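On Weighing Small Amounts at Home

It has been the practice of this household, since the move from Plindstead, to measure dry goods by the spoon and liquids by eye. That practice came to an end in October. The present entry sets out the arrangement that has replaced it and records several points that remain unsettled.

The immediate cause was a batch of Prerkov rye buns, which call for 54 grams of starter and 7 grams of salt. Both had been spooned in, and the buns were returned to the kitchen largely uneaten. A review of earlier notes showed that the same recipe had been written down with three different quantities of salt. A digital scale was therefore placed into regular service, and a portion of the work surface was set aside for it.

The following rules now apply. The scale is to stand on a level surface before it is switched on. A cup is placed on it first and the display is set to zero with the cup in position. Ingredients are added slowly, and the final few grams are added from the tip of a spoon. No cup is to be lifted and replaced during weighing. Where several ingredients are required, each is weighed separately, including those that will later be combined in the same bowl.

Small, light cups have proved preferable to the glass bowls formerly used. They occupy little space on the scale and can be pinched at the rim for pouring.
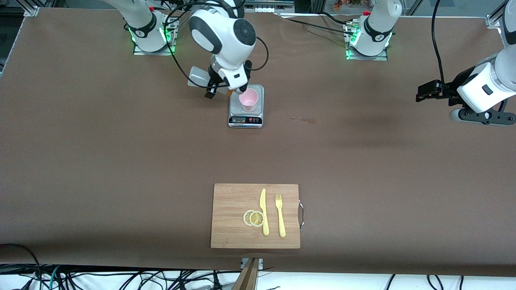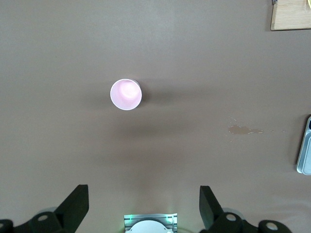
The care of the work surface has also been reconsidered. Spills are to be wiped up at the time they occur. Marks that do not respond to a damp cloth are left until the end of the session, when they may be treated with a paste of baking soda and allowed to stand for 15 minutes. Old marks that survive this treatment are accepted.

The Saithong curry paste was the first recipe to be rewritten in full under the new arrangement, and it was found satisfactory on the second attempt. The Jadska honey cake is less certain. Its 5 grams of ground clove, weighed exactly, produced a cake that two members of the household declined to finish. The figure may have been copied incorrectly from the original card, and the card has not been located since the move.

Spoon measures have been retained in the drawer for tea and for baking soda. The revised rye bun recipe will be posted here once it has been baked again.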